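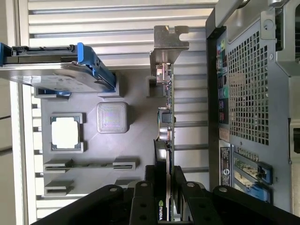 It takes Halyna Prokopenko 15 tries to warm up, and she'll tell you so with a grin. She settles onto her stool in the Nallthorpe workshop, takes hold of the two hand controls, and starts moving a pair of black robotic fingers toward a graphics card. By the time I've found a place to put my coffee, she is deep in it, shoulders loose, nudging the card a hair to the left.

"You feel it in your wrists first," she says. "Then you stop thinking about your wrists."

The project is called Lidia, and its goal sounds almost modest: teach a robot to put parts into a desktop computer and take them out again. What makes it such fun to watch is how the teaching happens. Halyna does the job through the robot, over and over, while the system saves what the wrist camera sees and how each joint moves. Every pass becomes one example. In August the team saved 57 good ones in their best session, and they still talk about that afternoon the way other people talk about a ball game.

The practice computer is a lovely thing in its own right. The case is real steel, with the usual ports and vent holes at the back, but the main board is a stand-in molded in gray plastic. It has a socket, a chip cover and long memory slots, all in solid relief. You can bump it all day and not ruin anything that matters. The graphics card carries an NVIDIA logo, and the drive sits in a carrier with a bright blue handle that I badly wanted to pull.

Zerrin Öztürkmen, who runs the data side, spends her mornings watching the recordings at double speed. She throws out fewer than I expected. A clumsy pass can be gold, she explains, as long as the person recovers from it. If the card goes in crooked and Halyna backs off, straightens it and tries again, the system gets to see what fixing a mistake looks like.

"Perfect runs are boring," Zerrin says. "If I only had perfect runs, the robot would panic the first time something slipped!"

She also keeps changing things on purpose. The case gets turned. The lamps get moved. A second operator from the Drurside office comes over to record for 2 weeks at a time, and his style is so different from Halyna's (quick, a bit jabby, lots of tiny corrections) that you can tell their clips apart without checking the log. Both styles stay in.

Next on the list is the drive carrier, blue handle and all. Halyna has already been practicing with the power off, just moving her hands in the air.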